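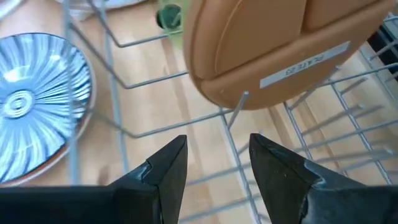 Kana Dish Rack Set – README

Hello, and thank you for taking the time to read this before downloading. I know most people skip straight to the file list, and I've done the same more times than I'd like to admit, but this release has a problem in it that will cost you a gripper finger if you train on it carelessly, so please stay with me for a page or two.

What is in the release

The set holds 3,321 recorded attempts at loading and unloading a wire dish rack with a two-finger gripper. The camera sits at the wrist and looks out past the fingertips, so both fingers are in view for most of every attempt. Each attempt has its video, the joint positions, the commanded and measured finger opening, the motor current of the gripper, and a short text note written by the person who was running the session.

The rack stands on the floor for these recordings. We started on a table, and the arm we had then could not get low enough over the far side of the rack without folding its elbow into an awkward spot. The floor gave us more room, and we stayed there for everything in this release. If your own setup is at counter height, the arm poses won't carry over very well, but the wrist views should still be of use to you.

The items are a mixed lot of ordinary kitchen things: patterned plates, cups (some of them see-through, which gave the depth estimate no end of trouble), bowls, and molded plastic pieces. A few items carry a printed label for our own bookkeeping. Please mask the labels if you are training anything that might learn to read them. An early model of ours did just that, and it did beautifully until we turned the labels to face the wall.

What went wrong

Now for the part I'd really like you to read. During the session we call Janjua, the gripper closed when it should have stayed open. It did this with the fingers down between the tines, and it closed on a tine instead of a plate. The arm was then told to lift, and it lifted the rack along with everything in it. One corner came up far enough for the rack to tip, a bowl slid out and broke, and the tip of the right finger cracked when the tine let go.

No one was hurt. The operator was sitting an arm's length outside the marked area, where she was meant to be, and she hit the stop as soon as the rack moved. I still think of it as a safety matter and not just a breakage. A piece of the bowl went past the tape on the floor, and before that afternoon we had all been quite sure that nothing could travel that far from such a slow arm.

We went back through the logs over the next several evenings (there was a good deal of tea involved), and what we found was two faults that happened to meet.

The first was in the finger opening signal. The gripper controller, a board we bought from Stesero, sends its position on the same line as its temperature. When the line was busy, our driver kept repeating the last good position and gave no sign that it was stale. The robot believed its fingers were wide open for 400 milliseconds after they had begun to move. That doesn't sound like much, and over an empty stretch of floor it isn't, but it's plenty of time for a fingertip to reach a tine.

The second was in the contact check. We had set it to treat a rise in motor current as a successful grasp. A thin coated rod and the rim of a plate push back in much the same way, and the check had no means of telling them apart. So the moment the fingers pinched the tine, the software was delighted, marked the grasp as good and started the lift.

Either fault alone would probably have given us a missed pick and a grumpy note in the log. I say probably – we never did get the two fully separated in testing, and I don't want to claim more than we know.

Which attempts are affected

The stale position fault is present in every attempt from the Janjua session and in the later part of the session called Nellton. The contact check fault is present everywhere, I'm sorry to say, up to the September driver change. You'll find two columns in the attempts table to help you sort this out.

stale_position: yes, no, or unsure. We marked an attempt as unsure when the log had gaps that we could not explain. There are 60 of these. Please treat them as yes unless you have looked at them yourself.

grasp_checked_by_eye: yes or no. Lucyna Stępień sat down and watched the lifts, one after another, and recorded whether the fingers were holding an item, a piece of the rack, or nothing at all. Her answer is in the column beside it, grasp_on. Where her answer and the automatic label disagree, trust hers.

We kept the original automatic label, under the name grasp_auto, so that anyone who wants to study the disagreement can do so. Please don't train on it. I nearly deleted it twice.

The attempt in which the rack tipped is included, in its own folder named incident. The sound has been removed. It isn't part of the training or test split, and the loader will skip it unless you ask for it by name.

What we changed

The driver now puts a time on every finger position, and the arm won't lift if the newest one is older than 3 control cycles. It holds still and complains in the log.

After closing, the gripper now makes a very small upward move and waits. If the wrist feels more weight than any single item in our set could account for, it opens again, backs straight out along the way it came in, and asks for a person. This has made the whole thing slower, and visitors do find it a little dull to watch, but I much prefer it.

The lift itself is also limited in force. We had left the arm at its factory limit, and I have no good excuse for that.

The tape on the floor has moved outward, and whoever runs a session wears eye protection even when only plastic items are in the rack. The stop button used to live on the desk beside the keyboard, where it got buried under notebooks. It is now on a strap.

Known problems that remain

The fingers are dark and shiny in spots, and under our lamp the highlights along their inner edges can be taken for rack wire. If you use an edge detector on the wrist view, expect false wires there. The fingers also picked up dust and scuffs as time went on, more so with the rack down on the floor, so don't rely on them looking the same from one session to the next.

Tines seen from directly above shrink to almost nothing in the view. Our tine annotations are weakest in exactly that case, and that is also the case that matters most for the fault described above. I'd welcome corrections, even for a handful of frames.

The cracked finger was replaced after the Janjua session. The new one is very slightly shorter, and the calibration file changes at that point. The loader picks the right file for you, but if you read the raw folders by hand, check the calibration name in each attempt's header before you trust any distance.

Before running a model on your own robot

Please try it first with an empty rack that you don't mind bending, and with the lift force turned well down. Watch for the fingers going in between two tines at a slant, as this was the approach that got us into trouble. If the rack moves at all, stop and look at the finger position log before you try again.

If you do have a similar mishap, I'd be very glad to hear about it, and I promise not to tease. Open an issue with the word "rack" in the title and attach the gripper log if you can spare it. Lucyna reads those first, and I usually get to them by the evening.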